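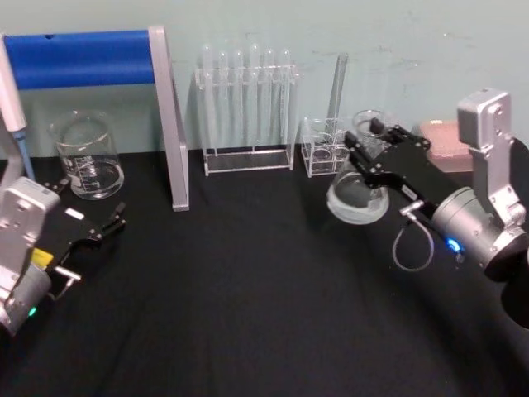
Figure 3. The bench during the rinsing block, with the large graduated beaker standing and the smaller one lifted clear of the table.

3.2 Glassware, the bench and how we settled on a rinse

I'll admit I thought this would be the shortest section of the paper. We're writing about how small teaching labs look after their beakers, and I figured the bench itself would take a paragraph, tops. Then Henrike Lindemann read my first draft and asked why we'd covered the table in black when the rest of the Hernmont lab has pale tops, and I realised I'd been carrying half the method around in my head.

So, the black cover first. Clear glass on a pale bench is a pain to look at. You lose the lower edge of the beaker, you lose any thin film in the bottom, and you end up tilting everything towards the window like you're checking a wine glass. On black, the rim and the base catch the light and the printed white graduations jump right out (the beaker at the back of Figure 3 shows this nicely). We tried a dark grey mat in November and it was okay, but Shuk-fan Yau kept missing faint rings on it, and her eyes are a lot better than mine. The black stayed.

We kept the bench pretty bare on purpose. The large beaker with the spout lives towards the back and the smaller glass gets worked on out front, over open table. A pipette stands upright at the left. I used to lay mine flat, which Ravindran Thampi put a stop to on my first morning with him, and fair enough. The wall behind is a pale blue-green and has its share of scuffs. We talked about repainting it, then decided that a working lab has a working wall and moved on to arguing about detergent.

Now, the residue. What we cared about was the thin layer left at the bottom of a beaker after it's been emptied, the bit most people swirl once and call clean. In Figure 3 there's a thin layer in the base of the lifted beaker, and I'm only calling it a layer because you can't tell liquid from dried-on residue by looking at one still. That became a rule for the whole study! If a rater couldn't tell, they wrote "layer" and left it there. Bernd Fuchs wanted a finer scale, with separate scores for streaks, droplets and haze, and we did pilot it, but two raters looking at the same glass gave such different answers that we dropped it before the main run.

The rinse itself is plain. Each beaker was emptied, filled to the lowest printed mark with deionised water, swirled, emptied again, and then lifted above the black surface to be looked at from the side. We did that up to 7 times per beaker, stopping at the first one where both raters saw nothing. Detergent was Stekik at the dilution on the bottle, and we used it only for glass that still showed a layer after the last rinse. Over the whole study we got through about 3000 mL of it, far less than I'd ordered (there's a cupboard full if anybody in the building wants some).

One thing I'd do differently is the lifting height. We never fixed it. Some glasses were checked just above the table and some much closer to eye level, and Annelore Brandes pointed out afterwards that the low ones have the dark cover behind the base while the high ones have the wall behind them. A film that shows up well against black can vanish against blue-green. We went back through the notes and found 11 checks where the height was written down as "high", and those are left out of the counts in Section 4. The rest are in, with the height recorded as low or not recorded, and I've kept those two groups apart in the tables so readers can make up their own minds.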